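Review: the Soteo home air monitor, after one winter and one spring

I bought the Soteo in the fall, when every second family at our school had somebody coughing. Our city had just ended its last rules for indoor air in public buildings, and I had the feeling that now each household must decide for itself what is safe. So I wanted at least a number to look at.

The device measures carbon dioxide, temperature and humidity. It does not measure viruses, and the maker says this clearly on the first page of the booklet, which I respect. What it tells you is how much of the air in the room was already breathed by other people. In our living room with the window open it shows 420, almost the same as outside. With four guests and the window closed it went to 800 before we finished eating, and later in the evening much higher.

Setup was easy. You put it on a shelf, away from the window and away from your own face, and wait. The display is large enough for my mother, who reads it without glasses. The light changes from green to yellow at a level you can choose. I did not find how to turn off the light completely at night, so I turn the device to the wall. 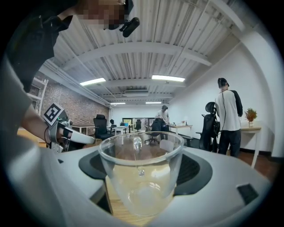
Corina Danzer wrote to me after I posted the first version of this review on the parents' list. She has the same model in her office and thinks that I am too kind to it: in her opinion the sensor goes wrong slowly if the room never gets fresh air, and she has seen it nearly 100 too low by May. She corrects it outdoors every month, and she would like the booklet to say so in bigger letters. I tried her method on the balcony. Mine was also too low, but less than hers.

The app is the weak part. It is called Yap, it asks for your location before it shows anything, and it sends reminders to open the window at five in the morning. I removed it after a week. Without the app you lose the history, but the display still works.

I also borrowed the cheaper Demix for comparison. It reacts slower when many people enter a room, and its fan makes a small noise — not terrible, but I heard it in bed.

Would I buy the Soteo again? Yes, for a living room or a small classroom. For a bigger place I would want two of them, and a person who really opens the windows when the light is yellow. I give it 4 out of 5, and the missing point is for the app.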